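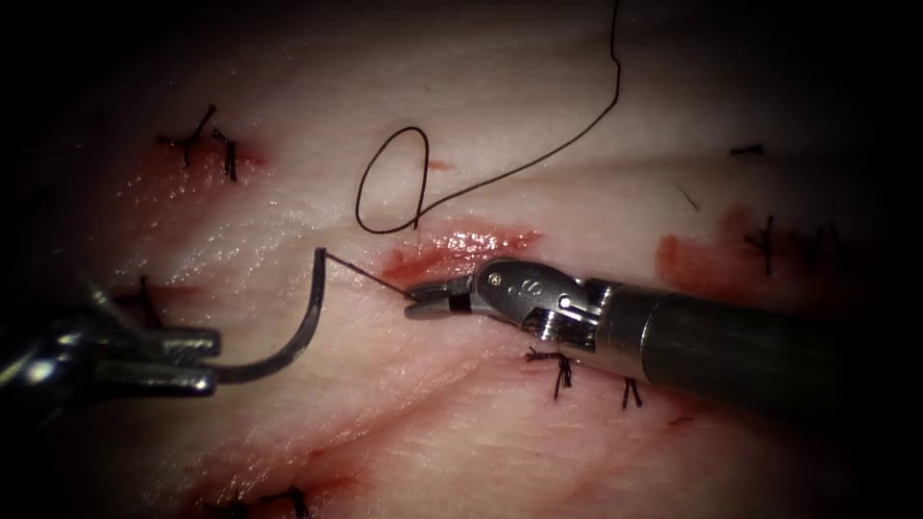 I spent most of last week deciding where one suturing example ends and the next begins. The recordings come off the bench as long continuous runs, and the model we are training at Sarndale wants short labelled pieces. My first set of rules cut the run each time the needle changed jaws. That works badly during placement, when one instrument has the curved needle, the other is closed on the thread, and both are busy with the same stitch. A rule that only watches the needle sees one arm doing something and the other doing nothing. I now label the two arms separately and derive the segments afterwards.

The current batch is 877 segments. They break down into needle placement, pull-through, wrap, cinch and trim, plus a recovery label for anything the operator had to undo. Recovery was an afterthought in the first batch and I regret it. Those segments were thrown out as failures, and the policy trained on what was left had no idea what to do after a dropped thread. It would carry on with the next motion in the sequence with nothing in its jaws.

Georges Hattar does most of the operating. He is quick, and very consistent, which turned out to be a nuisance. His first 200 segments were so alike that the model could do well on the validation set by replaying an average. We asked him to vary the start pose and the length of free thread before each stitch, and brought in a second operator with different habits. Validation loss went up and bench performance improved.

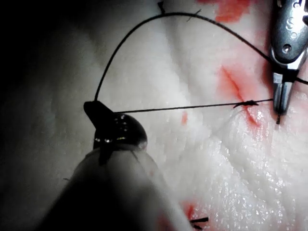

The thread is the hard part of the labelling. Arm poses come from the joint encoders and need no help from me. The thread has no encoder. For the cinch segments I mark the frame where I judge the slack to have gone and the frame where the knot stops moving, and I do it from the wrist views, as the fixed view is too coarse for that. Two passes over the same 100 segments, a few days apart, gave me end points that mostly agreed to within 2 frames. The bad ones were all cases where the strand ran behind an instrument.

Things I changed in the tooling this month:

Camera clocks are checked against the arm log at the start and end of each run, not just the start. Drift was small but it was enough to put a jaw closing on the wrong side of a segment boundary.

Pads are kept in use after the first few stitches. I had been swapping them early to keep the background clean, and the model then treated any old knot as the one it was meant to be tying.

Trim segments now include the retreat of the instrument.

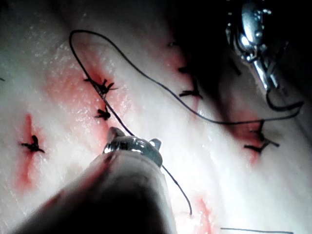 The pad rule has a cost. A used pad takes longer to label, and the automatic knot finder (Callum, our name for a fairly ordinary detector) returns old knots along with the new one. I pick the right one by hand on the first frame and let it track from there. It loses the track when a shaft passes over, so I pick again. I have stopped trying to improve this until the next batch is in.
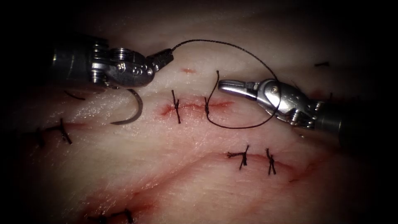
Wrap segments have the worst label agreement of the lot. The start is easy enough to define on paper: the moment the strand first goes round the receiving instrument. In practice there is a long stretch where the thread is looped at the wrist, with a wide arc on one side and a slack U lying on the pad, and it could still slide off. I count the wrap as started once the loop is past the jaw tips and as finished when those jaws close on the tail. If the loop comes off in between, the whole thing goes under recovery, including the good part before the slip. I am less sure about that last choice. It keeps the labels simple, but it hides some perfectly usable motion from the wrap class.

Next job is to relabel the older recordings under the same rules, starting with the ones where recovery was dropped. The raw runs are all still on disk - the segments were the only thing deleted.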